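## 6주차 강의 노트: 기계는 현장의 잡일을 할 수 있는가

지난 시간에 이어 '아직 사람이 하는 일'을 다룬다. 용접이나 도장처럼 자동화가 끝난 공정은 제외하고, 작업대 위에서 매번 조금씩 달라지는 일을 본다. 가정에서는 빨래 개기와 식기 정리, 작업장에서는 중고 PC 분해가 여기에 속한다.

### 1. 반복과 변형

같은 나사를 같은 자리에서 1,000번 푸는 일은 어렵지 않다. 고정 지그와 전동 드라이버면 된다. 분해 작업장에 들어오는 본체는 제조사와 연식이 섞여 있고, 이미 누가 한 번 열어 본 것도 있다. 순서를 미리 적어 둘 수 없는 경우가 많다.

### 2. 분해 작업에 필요한 능력

- 걸쇠와 나사 구분: 당길 것인지, 돌릴 것인지
- 힘 조절: 커넥터의 잠금 돌기를 누른 채로 빼야 한다
- 케이블 처리: 잡는 순간 모양이 변하므로 위치를 다시 봐야 한다
- 중단 판단: 빠지지 않을 때 더 당길지 멈출지

마지막 항목이 가장 덜 연구되었다. 사람은 손끝의 저항으로 판단하지만 카메라만 쓰는 시스템에는 그 정보가 없다.

### 3. 사례: Kurngate 분해 라인

Kurngate에서는 본체 100대를 두고 작업을 둘로 나누어 시험했다. 덮개를 연 뒤 메모리를 빼는 일은 대체로 되었다. 전원 공급 장치 분리는 배선에서 자주 막혔고, 그때마다 작업자가 개입했다. 사람의 개입 횟수를 빼고 성공률만 적은 보고서는 읽을 때 주의한다.

### 4. 작업 대상

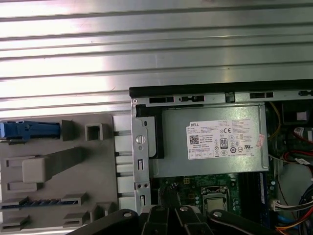
**Archie Shearer**
강의 담당, 작업장 자동화

전원 공급 장치는 라벨이 위를 향해 있어 DELL 표기를 읽을 수 있다. 부품 식별은 비교적 쉬운 편이다. 문제는 오른쪽에 몰린 배선이다. 노란 선과 빨간 선이 부품 가까이를 지나가고, 그리퍼가 보드 아래쪽에 들어가면 그 밑은 가려진다. 손목 카메라 하나로 충분한지 토론할 것.

### 과제

집이나 작업장의 잡일 하나를 골라 2쪽 이내로 분석한다. 동작을 단계별로 나누고, 사람 없이 가능한 단계와 그렇지 않은 단계를 표시한다. 제출은 다음 수업 시작 전까지.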